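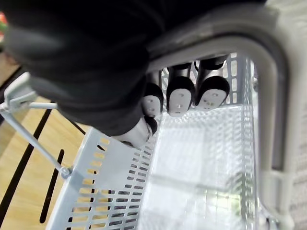

The Oleck men who sailed on the Grarnotard are finally getting their names up in town. 21 of them, all from the same few streets behind the Ralik foundry, all in uniform by the winter of 1917, and until this year the only place you could read the full list was the back pages of a notebook in a kitchen drawer. The route from the foundry gate down to the old depot will be marked with short posts, one per man. Black, with a rounded white top, so the same look as the four black cylinders with the white ends in the photo, just a lot taller and planted in the ground. Each post gets a name, a street and a trade. No rank. The families asked for that.

The notebook belonged to Svatopluk Ševčík, molder at Ralik, born in Moravia, came over as a boy. He wrote in it on the ship, then in France, then not at all for most of a year, then again when he was back in Oleck and out of work. His granddaughter Danica Michalík found it when she was clearing out her mother's house. She almost put it in the pile with the cookbooks. Same size, same kind of brown cover, and the first pages really are recipes, in Czech, in someone else's handwriting.

"I turned it over and started from the other end," she says. "And there was Grandpa complaining about the soup."

He complains about the soup a lot. Also the blankets, the boots, a sergeant he calls only the Rooster, and the noise of the engines. The crossing was in January. He was seasick for most of it and didn't pretend otherwise. But in between he wrote down who was with him, where each man slept, who got mail and who was waiting for some. That's the part historians are happy about. Lists from the foundry exist, lists from the army exist, and they don't agree with eachother. Ševčík knew these men from the boarding house and spelled their names the way they said them.

The boarding house was Šťastný's, on the corner where the tire shop is now. Most of the single men lived there. Two shifts, so a bed was never cold, as the saying went. Old Mrs. Šťastný kept the rent book and apparently kept everything else as well, including letters the men had sent her from training camp. A box of those went to the county years ago and sat there unsorted. With the notebook next to it the letters suddenly make sense. "Big Jan" in one letter is bed by the window in the notebook. "The Slovak who sings" is a man called Hudec, who turns up on the army side as Hudek, Hudock and once as Hunter.

Dalibor Pešek has done the translating. Retired teacher, taught high school German and shop, learned his Czech at home and says it shows. Took him most of the winter. The handwriting is fine, he says, the trouble is the language – Ševčík writes Czech with foundry English dropped in and spelled by ear. "Šift" is shift. "Bos" is boss. There is one word, something like "hapšer", that Pešek spent a week on and still isn't sure of. He has left it in the translation as is, with a question mark. If anyone reading had a grandparent who used it, he would like to hear from you. 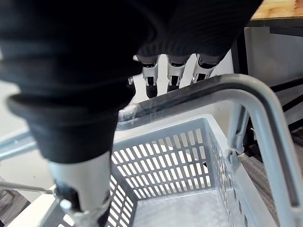

Not all 21 came back together, and nine never came back to Oleck at all. Careful with that number, though. It doesn't mean nine killed. The notebook gives four deaths, two of them from influenza. The other five went somewhere else after they were discharged, or stayed in Europe, and the family stories say all kinds of things about where. One of them was supposed to have opened a saloon in Montana. No proof of it yet, but a nice postcard.

The person who has been chasing the loose ends is Saron Gudeta, a graduate student writing on immigrant soldiers and what happened to their citizenship papers afterward. She came to Oleck for two days to look at the foundry records and ended up coming back every month. Her interest is in the paperwork. Men who weren't citizens could get naturalized through service, quickly, sometimes a whole line of them in a morning at camp. Then they got home and had to prove it. Ševčík lost his certificate in the move between two rooms and spent years trying to get another one. He copied his case number, 3476, on the inside cover of the notebook, on a slip pinned to a page further in, and again in pencil next to a shopping list.

"You can tell he was afraid of losing it," Gudeta says. "He'd have had to say that number to a clerk every time he went in. I found the file because of it. It had been put under a different first name."

In the file: two affidavits signed by men from Šťastný's, swearing that they had stood next to him when he took the oath. A letter from the foundry saying he was a steady worker. A reply from an office saying the matter was recieved and would be looked into. Then a gap. Then the replacement certificate, by which time he had three kids and was working at the lumber yard. Michalík hadn't known about any of it. She had the certificate framed in the hall her whole childhood and took it for the original.

The letters, notebook, rent book and the naturalization files together come to nearly 2000 pages, all scanned now. Fergus Dunbar ran the scanning, evenings mostly, in the reading room over the library. He also had the idea for the posts. His first idea was one big plaque on the depot wall and he had even picked the spot, but the families who came to the meeting in spring didn't like it. Too much like a gravestone, someone said, and most of these men are buried elsewhere anyway and had long lives after. One woman pointed out that they walked to the depot. They came off shift, some of them, and walked down the hill with their bags. So put them along the hill.

Dunbar went home and paced it out. The distance works. The posts will stand on the left side going down, where the sidewalk is wider, in the order Ševčík lists the beds, starting with the window and ending with the cot in the passage. That last one was his. The city has okayed all of the sites except two, where there's a gas line, and those posts may end up a few yards off. Nothing going up until the ground has been checked.

Some money still needed. The foundry site's current owners are paying for the concrete, and the library had a little left over from the local history fund. The name plates are the expensive part because of the accents. The first shop quoted for plain letters only and said accents were extra, per accent, which for a list of Czech and Slovak names is bad news. A second shop does them at one price. Dunbar went with the second shop.

About those accents – there was a discussion. Half the families dropped them two generations ago and a few changed the spelling completely. The plates will give each name as the man himself signed it, where there is a signature, and otherwise as it is in the notebook. The spelling the family uses now can go underneath in smaller letters if they want it. Three families have asked for that so far. Hudec gets just the one spelling. There wouldn't be room.

Still missing: photographs. There are faces for 12 of the men and for the rest nothing, or a group picture with no names on the back. The best known one, taken on the boarding house steps, has been printed in the paper before with the caption "Ralik workers, date unknown." Pešek thinks it's from the week before they left, going by a line in the notebook where Ševčík says they all had to stand on the steps in the cold and that Mrs. Šťastný made them comb their hair. Could be. Could be another day, too. She seems to have made them comb their hair fairly often.

If you have pictures, letters, discharge papers or just a name that was passed down, bring them to the library reading room during normal opening hours. Things are scanned while you wait and you take them home with you. Even scraps are useful. One of the trades on the list was only settled by a union dues card that had been used as a bookmark. People out of town can write to Fergus Dunbar care of the library, but please send copies and hang on to the originals.

Pešek's translation will be on the reading room table from next week, soup complaints included, with the Czech on the facing pages. Two copies for now. A third if the printer gets fixed. Michalík is keeping the notebook itself, and the recipes in the front are hers to work on. She has made the plum dumplings twice. Too much flour the first time, she says, the writing was hard to read there.

Posted 20 Sep 2018. Corrections to street names welcome, several have changed since and we may have mixed up the two Mill streets.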